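Snacks for a long night shift, what do you guys pack?

plevura_pete
Started nights at the Schmieder warehouse in January. 9 hours, 2 short breaks, vending machine takes coins only. Been living on single wrapped stuff from the import aisle at Ukis. Cheap, keeps in a locker, no fridge. 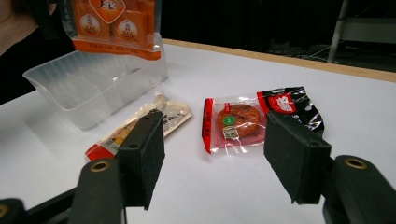 Problem is I'm hungry again by 3 am. Also the salt, wow. Any ideas under a couple bucks a night?

gravelroad177
Peanut butter sandwich. Done. Packaged stuff is a rip off, you're paying for teh plastic.

Henrik Hellwig
Disagree. Did nights in Nanusthorpe for years and sandwiches got soggy or squashed every time. Sealed things survive a coat pocket. Just eat a real meal before you clock in, then snack small. Two little ones beat one big one imo. 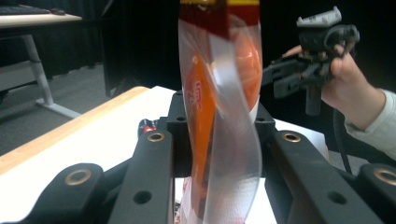
gravelroad177 says that's fine for a pocket but not for a wallet, he added his up once and it came to nearly 177 bucks in a month. Henrik, what were you spending?

Henrik Hellwig
Less than that. Bought by the box.

plevura_pete
ok boxes, didnt think of that. Does Ukis do a discount?

mossy_kettle
The one by me does, ask at the register. And bring nuts. Sugar at 3 am just makes me crash on the drive home

gravelroad177
Still say sandwich. Toast the bread first, no sog.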